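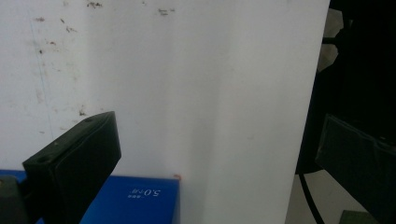
Members who feared the Bernen Open would end up being called something you could buy in a pharmacy can relax, one of them told us on hearing the news, although the same member did ask for the name to be spelled out twice.

It is spelled Flistero. The garden hose and irrigation company has signed on as naming rights partner of the Bernen Open golf tournament for the next 2 years, and the event will be played as the Flistero Bernen Open from this December.

The agreement is the first naming rights deal in the tournament's history, if you leave out the season when a local bakery paid in pies. It covers the men's and women's championships, the junior day and the Lidura Pairs, which keeps its own name and its own trophy, and would probably have caused a fuss if anyone had tried to take either away.

Prize money

Flistero's money goes first to the prize pool. The men's and women's championships will carry equal purses, as they have for several seasons, and the winner of each will now receive a cheque large enough to cover the petrol home. Players who miss the cut will get a meal voucher and a garden hose fitting. We are told the fitting is a good one.

The hole-in-one prize returns on the 116 metre fourth, a hole that looks harmless on the scorecard and has been responsible for some very quiet walks to the fifth tee. Anyone who aces it during a championship round will win a complete home watering system, installed. Winners who live in flats may take the cash instead, and Flistero has asked us to say that it won't be offended.

A field of 156 was discussed and sensibly dropped. Numbers will stay as they were last season, so that the last group can finish in daylight and the kitchen can close at a civilised hour.

On the course

Returning players will find two changes. The Hladun Bunker, to the left of the ninth green, has been rebuilt with a lower face, which means a ball can now be played out of it towards the hole. Purists have objected. They have been invited to keep playing out sideways if they prefer.

The fourteenth has a new back tee and now measures 626 metres from the championship markers. It was already the longest hole on the course, and it was already into the wind. A water station has been added beside the tee, and there is a bench for anyone who would like to sit and think about club selection, or about taking up bowls.

The greens were cored in early spring and have come back well. They will be quick, though not as quick as they were in the year of the four-putt playoff, which the course staff would like everyone to stop bringing up.

What changes for spectators

Very little. Entry to the grounds is still free for all championship rounds and parking is still in the bottom paddock, closed only when it's too soft to drive on. Gates open at 7 am. Dogs are welcome on a lead, provided they have no strong views about golf balls.

Flistero will hand out 1,000 bucket hats over the course of the tournament. They are green. Spectators standing beside a fairway in a green hat are asked to wear something else as well that a golfer might notice.

There will be company signs at the first tee, the eighteenth green and the practice area. The sponsor first proposed a working sprinkler display behind the eighteenth, to be switched on as each group finished. Talks on that point were friendly and fairly short.

Junior day

Junior day goes ahead on the eve of the first championship round, with a nine-hole event for players under 16 and a putting contest for anyone who can hold a putter the right way up. Clubs can be borrowed from the pro shop. Flistero is covering the entry fees and the sausages, and parents are asked to remember that the second of these is meant for the children.

Why a hose company

The question has been asked, mostly in the bar. Flistero's answer is that its customers own lawns and so, in a manner of speaking, do golf courses. The tournament's answer is that Flistero rang back. The two parties had been talking since autumn and the terms were settled over a round in which neither side will release its score.

There is an option to extend once the two seasons are up. Should it be taken, the naming order stays as it is, with the sponsor first and Bernen second. The trophy has been engraved to match, and the engraver reports there is room for a few more winners provided none of them has a double-barrelled surname.

Entries

Entries for the Flistero Bernen Open and the Lidura Pairs open in the first week of October, through the tournament website or on paper at the pro shop counter. Amateurs will need a current handicap. Pairs entrants need a partner as well, and the office can't supply one, though there is a noticeboard by the lockers.

Media passes can be requested through the tournament office before the end of November. Carts for photographers are limited, and the fourteenth is a long way out.

Issued by the Flistero Bernen Open tournament office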